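Who Does the Washing-Up? Shared Kitchens and Small Resentments in Student Housing

Sólveig Blöndal, Afia Antwi and Divina Aquino
Supervisor: Charito Panganiban
Handed in 6/3/18

1. Why we chose this

All three of us live in shared flats, and all three of us believe we do most of the washing-up. This cannot be true of everyone, though Afia maintains that it is true of her. We wanted to find out how students divide kitchen work when no parent is there to do the dividing, and whether a written rota makes any difference.

2. What we did

In October we handed out a questionnaire in two halls, Senance House and Akbari Court. Senance has a rota pinned up in each kitchen. Akbari leaves people to sort it out among themselves. We gave out 50 forms and got 49 back, a result we put down to the biscuits. We also held longer talks with 13 residents, each in their own kitchen, where they could point at things.

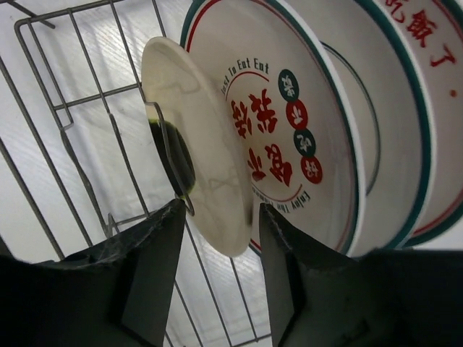

Fig. 1. Dishes leaning in a wire rack.

3. What people said

The first question asked what share of the washing-up you personally do. In the kitchens where every resident answered, the shares always came to more than the whole. One Akbari kitchen of four would have had the cleanest plates in the country if its residents were to be believed.

Rotas did not help as much as we had expected. Senance residents knew whose turn it was, and so they knew exactly whom to be cross with. Akbari residents were cross in a more general way. Of the two, the Akbari people seemed to sleep better, but we did not ask about sleep and Charito has told us to stop mentioning it.

The drying rack came up in nearly every talk. Most people agreed that a washed plate goes in the rack. Who takes it out again is a question on which there is no law at all. Several residents treated the rack as a cupboard, and one had not opened the real cupboard since moving in. 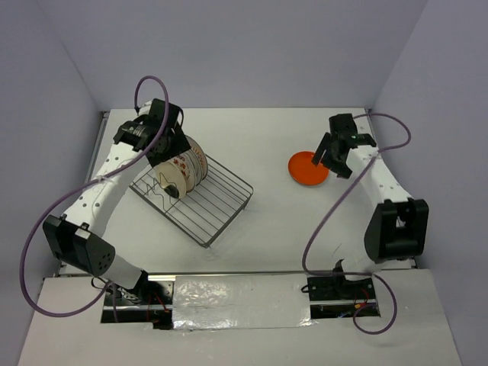 Page 4

Notes were the other great subject. We were shown notes on fridges, on taps and, in one case, on a saucepan. The polite ones were the most feared. "Just a little reminder" was named again and again as the worst opening a note can have.

4. What went wrong

We forgot to ask how long people had lived together, and it probably matters a good deal. We also lost an afternoon to a pilot version of the form with 40 questions, which our tester, Jonalyn Lacson, gave up on at the second page – she has asked us to record that it was the first page.

5. If we did it again

We would ask people to keep a washing-up diary for a week and compare it with what their flatmates wrote. Divina would like it noted that she suggested this at the start.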